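Chapter 2
Pegs, Holes and What We Claim About Them

Few objects have had as much nonsense written about them as the block with holes in it. Catalogs say it builds reasoning. Parents' magazines say it builds patience. One brochure I kept from a trade fair, for a line sold under the name Pullow, said it "prepares the whole child." I have read it several times and still can't say what the child is being prepared for.

This chapter asks a smaller question. When a piece goes into a hole, what has the person placing it had to work out? You will need the terms from Chapter 1 (fit, clearance, symmetry), and if you skipped that chapter, as most of my students do, go back at least for symmetry.

2.1 The round peg

Start with the plainest case, a green block with round holes in its top and pegs that stand upright in them.
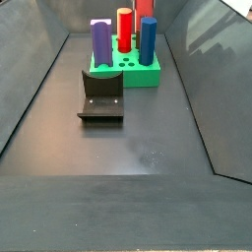 A round peg has no wrong way to turn. Hold it upright, get it over the hole, and let go. All the difficulty is in the "over," and that depends on clearance, the gap between peg and hole. A sloppy hole forgives a sloppy hand. A tight one doesn't, and a child who manages the first and fails at the second hasn't become less clever in between. Yet studies of peg boards often leave clearance out of the write-up. Hwa-young Yoon and So-yul Yoon went through the reports held in the Trirkton collection, 2652 of them, and found that 1774 gave no measurement of the gap at all. Keep that in mind the next time somebody quotes you an average time.

Surroundings matter too, more than the literature likes to admit. A block on a plain gray floor with walls near it is a different task from the same block on a rug with a cat on it. The pieces can't roll far. There is less to look at. Scores collected one way should not be laid beside scores collected the other way, and they are, constantly.

2.2 Shapes that have to be turned

Now give the piece corners. A square prism fits its hole four ways in a full turn, a long rectangle two, a regular five-pointed star five. Many writers conclude that the star must be easier than the rectangle, having more right answers. I doubt it. The star's right answers sit close together, and so do its wrong ones: you can never be more than 36 degrees off, but being a little off is enough to stop it. With a rectangle the error can be as large as 90 degrees, and large errors are easy to see.

Budetti's old rule, still printed in some teacher guides, ranks shapes by the number of sides and leaves it there. It puts the circle first and the star last, and for the circle I have no quarrel with it. For the rest, try it yourself before you believe it.

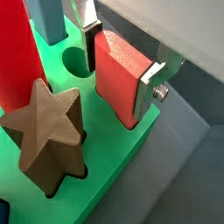 Figure 2.1. Shape board with several pieces standing in it: red cylinder, blue rectangular prism, brown star. A red rectangular block is held partly lowered into its hole, and one round hole is empty.

Notice what color does on a board like this one. If the board is all green, color tells you nothing about where a piece belongs. A board with a red ring painted around the hole for the red piece is a color-matching toy, whatever the box says, and a child can finish it without once comparing outlines. Ha boards, the kind used in the exercises below, have no painted rings for that reason.

2.3 Before you go on

Time yourself placing one piece 100 times. Write down every try, including the ones you would like to forget — those are usually the interesting ones. Then do the same with your eyes shut, feeling for the edge of the hole with a fingertip. Most people expect the star to suffer worst. Record your guess first, in pen.

Section 2.4 takes up clearance in detail and shows how to measure it with a set of feeler gauges.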